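4. Traslado de la unidad de elevación Trisus a otro domicilio

4.1 Alcance
Este apartado describe el desmontaje, el embalaje y la puesta en servicio de la unidad Trisus cuando el servicio de mudanza cambia de punto de trabajo. No cubre el izado de pianos ni de cajas fuertes (véase el apartado 6).

4.2 Requisitos previos
La plataforma debe estar descargada y en posición baja. El operario responsable firma la hoja de ruta antes de retirar el primer pasador. Carga máxima admitida en la plataforma: 300 kg. Masa de la unidad completa, con carriles y sin lastre: 493 kg.

ATENCIÓN: No se sitúe bajo los carriles mientras el bloqueo superior esté abierto.

4.3 Desmontaje
1. Gire el selector a la posición 0 y retire la llave.
2. Desconecte el cable de alimentación y enróllelo en el soporte lateral.
3. Coloque las cuñas Boros en las dos ruedas traseras.
4. Abra el bloqueo superior y recoja los tramos de carril, empezando por el más alto.
5. Fije cada tramo con su pasador. El pasador debe sobresalir por ambos lados.
6. Retire el lastre pieza por pieza y deposítelo en el cajón inferior del camión.

Nota: Si un tramo se atasca, no lo golpee. Vuelva a extenderlo 2 cm y repita el paso 4. 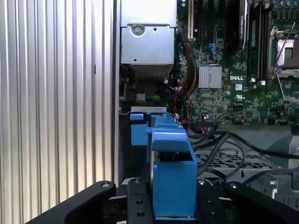

4.4 Embalaje de los elementos sueltos
1. Envuelva el mando a distancia en manta acolchada y guárdelo en la caja Rernetti de tapa rígida.
2. Introduzca los pasadores sobrantes en la bolsa de tela. Cierre la bolsa con brida.
3. Proteja los cantos de la plataforma con perfiles de espuma.
4. Pegue la etiqueta de destino en la cara lateral de cada caja, nunca en la tapa.

Los bultos del cliente no se cargan en la misma jaula que los elementos de la unidad. Cuando el espacio del camión obligue a compartirla, intercale el tablero separador y anótelo en la hoja de ruta.

4.5 Sujeción en el camión
1. Sitúe la unidad contra el panel delantero, con las ruedas perpendiculares a la marcha.
2. Pase una cincha por el bastidor inferior y otra por el carril plegado.
3. Tense las cinchas de forma alterna.
4. Compruebe la tensión de nuevo en la primera parada.

PRECAUCIÓN: No utilice el brazo de la plataforma como punto de anclaje. La deformación del brazo anula la revisión anual.

4.6 Puesta en servicio en destino
1. Compruebe que el suelo es firme y que la pendiente no supera el 7 %.
2. Extienda los estabilizadores y coloque las placas de apoyo.
3. Monte el lastre antes de extender los carriles.
4. Extienda los carriles hasta la planta de trabajo y cierre el bloqueo superior.
5. Conecte la alimentación y realice un recorrido completo en vacío.
6. Anote el resultado en la hoja de ruta.
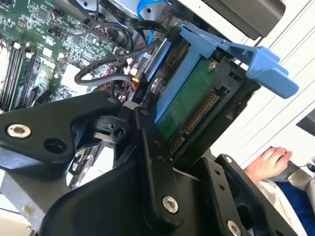
Fig. 4-2. Soporte azul con disco duro en una carcasa de ordenador abierta.

4.7 Incidencias
La unidad no arranca: revise la parada de emergencia y el fusible del mando.
La plataforma se detiene a media altura: bájela con la válvula manual y no reanude el trabajo.
El indicador de nivel parpadea: repita los pasos 1 y 2 del apartado 4.6.

Las averías no recogidas en esta lista se comunican al taller de Puncombe, a la atención de Hnat Maksymiv, indicando el número de serie de la unidad. El taller no recoge unidades los miércoles.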